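Chapter 6
Buying an Arm Before You Know What It's For

I'll start this chapter with a confession: the first robot kit I ever paid for sat in its box for most of August. I'd read the brochure so many times I could recite the reach and the payload, and I hadn't given one minute to what I wanted the thing to do on a normal morning. So before we get to price sheets and service plans, I want to talk about tasks (small, dull ones, the kind you'd hand to a new hire in their first hour).

The kit we'll follow from here to Chapter 10 is the Flerlow, a starter package sold by Brorkside. You get an arm, a gripper, the cables and a support plan, and the support plan is where most of the arguments start! My colleague Seija Salminen tested one in Lagos while I tested mine at home, and we disagreed about nearly everything except the manual, which we both wanted to throw out a window.

Our favorite trial job was hooks. Three small hooks on a shiny marble-patterned panel, and the gripper has to work near them without banging into the surface. It sounds like nothing, but a glossy face throws glare right back at a camera, and a panel set at a tilt means your nice flat-table settings are no use at all. 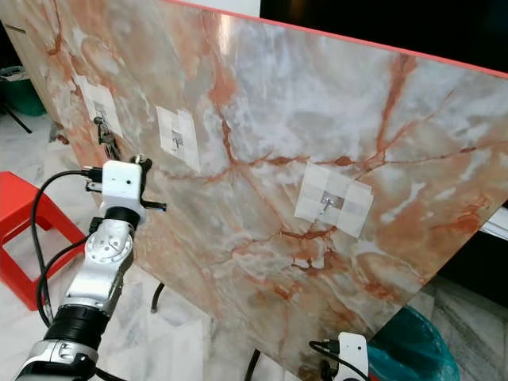
Seija's view was that a buyer should try a job like that before signing anything, and I've come around to it. A sales demo usually uses a plain block on a plain table, and I've never owned a plain table. Ask the seller to run your job, with your parts, under your lights. Brollow, the other firm we looked at, charged 385 dollars for a trial visit, and I grumbled about it for a week before I paid.

Keep that number in mind when we work through the budget in the next section, where the first line is 2,000 dollars for setup and training.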